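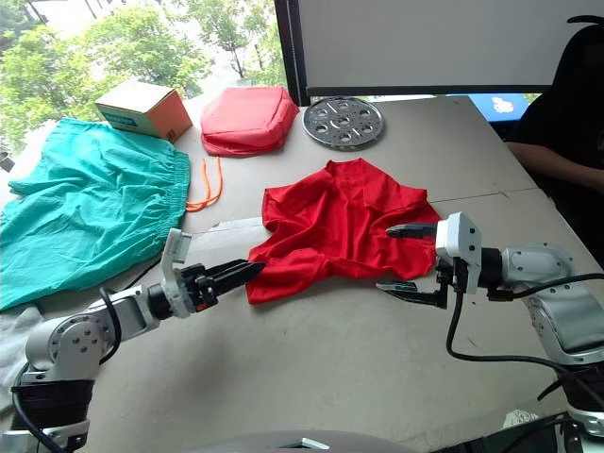

Platanport Swimming Club will change the way it places swimmers in its Masters and open water squads from August. The new system replaces the single time trial we have used at the start of each season, which many members told us favoured sprinters and left distance swimmers in a lane that didn't suit them. Squad places will now be decided on two swims, one short and one long, with the coach able to move people up or down after the first block of training. Squad colours stay the same, and the top squad will still be red, the same family of colour as the crumpled cloth on the table in the photo. Green and blue follow as before.

The short swim is 100 metres freestyle from a push start. The long swim is 800 metres, any stroke, with no tumble turns required. Both can be done on the same evening or split over two sessions. If you have an official time from a recognised meet in the past year you can hand that in for either distance and skip the swim. Times from a watch or a training session won't be accepted, even if a friend was holding the stopwatch.

Head coach Ivone Cavalcanti has drafted the new cut-offs and they are pinned up beside the pool office window. She has kept them a little softer than last year's for the red squad, mainly to fill the early morning session, where there have been empty lanes most of the winter. "If you're close to a cut-off, come and talk to me," she said. "I would sooner put someone in a faster lane and see how they go than have them sit on the feet of the person in front for a whole season."

Each squad is capped at 20 swimmers. Where there are more than that, places go first to members who swam at least one club event last season, then by time. Anyone who misses out goes on a waiting list and can train with the next squad in the meantime at no extra cost.

There has been some discussion about age groups. A number of older members asked whether they would be squeezed out of the red squad by people half their age. The club looked at age-adjusted times and decided against using them for squad placing, as lanes need to move at one speed for the session to work. Age groups will still apply for the club championships and for all points in the Honorato Shield. Nothing changes there.

The Shield itself had its final round on 9 April 2022 at the harbour course. Conditions were choppy at the start and the turning buoy had to be re-anchored, which delayed the women's race. Aparecida Pacheco won the two-kilometre swim for the second year running and took the overall women's title with it. She had been third on points going into the day and needed a win, with the leader finishing outside the places. The men's title went to our neighbours at Jonier, who also brought the biggest team and stayed behind to help carry the boats up. Thank you to them.

Results for all distances are on the noticeboard. If your time looks wrong, let the recorder know before the end of the month. One batch of timing cards got wet and a few of the numbers had to be checked against the finish sheet.

Wetsuits will be allowed in next season's Shield but swimmers wearing them will be ranked separately. This brings us into line with the other clubs on the harbour. Sleeveless suits count as wetsuits. Neoprene caps do not, and you may wear one under your club cap in any category. The cut-off for the two-kilometre swim stays where it is, and the safety boats will bring in anyone still on the course after that.

Fees are going up slightly. Pool hire has risen and the club can't absorb all of it — the new rates are on the renewal form. Members who train once a week or less can take the casual option, which covers eight sessions and doesn't run out until the season does. Family memberships now include children from the age of nine, down from ten, provided they can swim 50 metres without stopping.

Nellik caps have been reordered in all three squad colours. They cost $20 each and can be collected from the office on any training night. The old white caps can still be worn at training but not at open water events, where they are hard to see against broken water.

Some training times have moved as well. The green squad now starts half an hour earlier in the evening to make way for the water polo group. Lane ropes need to be out before they come on, so please stay back and give a hand with the reels if you are in the last set.

Renewal forms can be dropped in the box by the turnstile or emailed to the secretary. Trial swims for squad placing will be held in the two weeks before the season opens, and a sign-up sheet will go up beside the cut-offs.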